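**Wanted: playtesters with patience, opinions and a free Sunday**

Clulel is making a video game about running a tea house in the harbour town of Wudmont. It is called Alar, after the river, and it has been nearly finished for two years. We would like some people to come and break it before the paying public does.

The current build has 405 recipes, a weather system, and a landlord who can be reasoned with if you bring him the right soup. It also has a bug that fills the cellar with geese. We've fixed this four times.

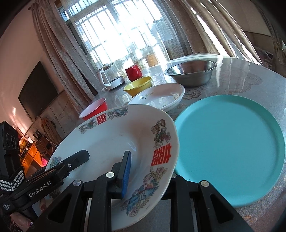
You'd play for one full Sunday at our office, from ten until we run out of biscuits, and then keep a diary at home through February. Diaries can be short. "Got stuck behind the stove again" is a perfectly good entry, and we have 91 of those from the last round.

We're after people who:

- own a PC that can run something made this decade
- have finished at least one game, of any sort
- can tell us a thing is boring without writing 3,000 words on the decline of the industry

Experience with management games is welcome. So is having none, as our tutorial was written by people who already knew how to play and it shows. We'd especially like to hear from left-handed players and anyone who uses a controller on a PC, both groups having been let down by our menus so far.

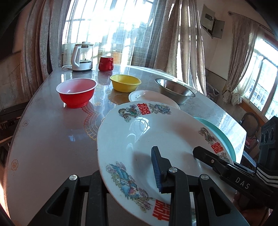
Ayten Çınar did the last round and wrote afterwards that the fishing was "worse than real fishing, and I don't like real fishing", adding that she would do it again if someone sorted out the save points. The save points are sorted. The fishing is being looked at.

Pay is £400 for the whole thing, half on the day and half when your diary comes in. Lunch comes from Costa. You'll sign a short agreement promising not to post footage, including of the geese.

To apply, send us a few lines on the last game you gave up on and the point at which you gave up. No CVs, please. We reply to everyone, usually late in the evening.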